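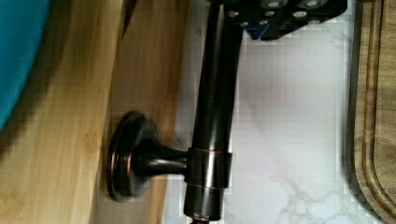 Household arms still slow on counter work, Staslow trial finds

STEKAU, 13th June -- A two-finger robot arm can pick up most of what people leave on a kitchen counter, but it still takes far longer than a person to do it and needs help with long, heavy or shiny items, according to results released by Staslow, a maker of light-duty manipulators.

The company logged 1,355 attempts at clearing and sorting tasks on ordinary work surfaces, using gripper fingers with a wrist-mounted camera. Of those, 185 ended with an operator stepping in. A further group of attempts was completed without help but ran past the time limit set for the task. Staslow did not release a figure for that group and said it would be included in a fuller report in October.

The test items were a mix of kitchen goods and small hardware of the kind found in a home under repair or on a shop packing bench. Metal fittings with a dark, glossy finish were among the hardest. A polished cylinder gives the camera a narrow bright line where it expects a surface, and the software tends to place the grasp to one side of the true center. On a round bar, a small error of that kind is enough to make the part roll or turn in the fingers.

Fittings with a flange or mounting base add a second problem. Their weight is uneven, and the part swings when lifted by the rod. The control software handles this by closing more firmly, which works on metal but cannot be used as a general rule where packaged food shares the counter.

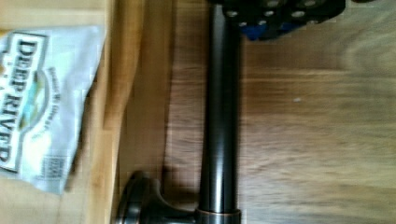 Vol. 20, No. 6

Surface changes also affected results. Wood grain, veined stone and raised board edges each produce lines that the vision system has to separate from the outline of the item. Staslow said its current model treats a dark part on mid-brown wood as a low-confidence case and makes a second camera pass before closing the fingers. The second pass improves placement and lengthens the cycle.

Chaudhry, which supplies packing equipment to hardware distributors, has been evaluating the same arm for kitting, the job of putting a set of loose parts into one carton. The firm said the arm is acceptable for screws in trays and boxed goods and is not ready for unboxed bath and door hardware, where a scratch on the finish makes the part unsaleable. It plans to repeat its evaluation after the next software release.

Villberg, a competing manufacturer, sells an arm with suction and finger tools on the same wrist. It has published no counter-clearing results. In a written response it said that suction performs poorly on narrow cylinders and that it also uses fingers for such parts.

Neither company offers a household model. Staslow's arm is sold to laboratories and light industry, and the company expects to have 4,000 units in service by the end of the current production run. It gave no date for a home version and said the remaining work is mainly in grasp planning and recovery after a slip, with no change to the motors or fingers expected.

The October report is to include task times by item type and a separate table for recovery attempts.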